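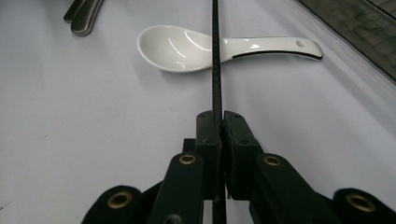

Utensil sorting, Wednesday. Continuing the Kettani task set from last week, same bench, same object list. Main question for today was whether the policy's misses on ceramic come from the grasp labels or from the views themselves. Pulled the wrist streams before doing anything else. With the spoon at this angle there is a highlight along the inside of the bowl and another along the top edge of the handle, and the black stripe down the lower edge is the only strong contour on the whole handle. The tabletop is pale enough that the glaze nearly disappears into it elsewhere. I suspect the model has learned the stripe. Josiane disagrees and thinks it has learned the shadow under the bowl. Both are testable, see below.

Count in the set before today's session: 1,946 episodes, of which 692 include a ceramic item. The rest are wood, metal and plastic. That ratio is fine on paper, but most of the ceramic episodes have the handle pointing right. Orientation needs to be varied by hand, the randomizer sheet from Kollov only shuffles positions.

Protocol as run:

- Two-handed capture, one gripper per hand. Head view and both wrist views recorded together.
- Start each episode with jaws open and out of the basket area.
- One item per move. No regrasp in the air. If the item slips, finish the episode and tag it `slip`, don't discard.
- Idle hand stays near the front edge of the board until needed.
- Close slowly. Fast closes blur the wrist view right when we need it.

Armindo asked for the baskets to stay side by side at the back for the whole session so that the placement labels carry over from the Wormont runs. Agreed.

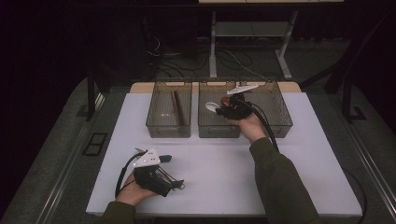
The other constraint from Wormont is cable slack. Their early episodes have a pull at full reach that shows up as a small step in the wrist pose, and the filter doesn't catch it. I checked our pose traces after the first block and found the same step in 4 episodes, all right hand, all on the far reach. Tagged `cable`, kept out of training, kept in the archive. Rerouted before the second block. No steps in the second block traces, but it was a shorter block, so I don't want to call it fixed.

Time sync: head stream was 2 frames behind the wrists on playback. Constant offset, corrected at export. Oltell's exporter writes the correction into the metadata and leaves the raw timestamps alone, so anyone loading raw has to apply it themselves. Armindo has a loader that does this. Use his.

Crossed items are the next gap. The policy handles separated utensils well and then picks the wrong edge as soon as one lies over another. We have very little of this in the set. Started adding it at the end of the session – thin item over thick, contact near the neck of the spoon, so the grasp point of the lower one is hidden.
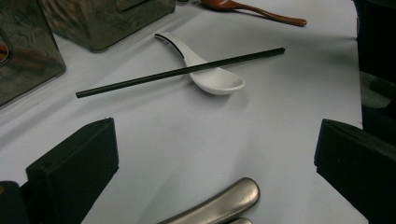
*Crossed layout, gripper view: black chopstick over the white spoon, jaws open.*

Labeling rule for these: the label names the item to be moved first, which is always the top one. The lower item gets its own episode. Josiane wants a second label for the occluded item in the same episode. I'd hold off until the loader supports two targets, otherwise we relabel everything twice.

To do:

- Mirror the ceramic orientations, handle left as well as right.
- Stripe vs. shadow test: mask each one in held-out views and compare grasp error.
- More crossed layouts, wood over ceramic and metal over wood.
- Ask Kollov for an orientation column in the randomizer sheet.
- Repeat the pose trace check after a full-length block.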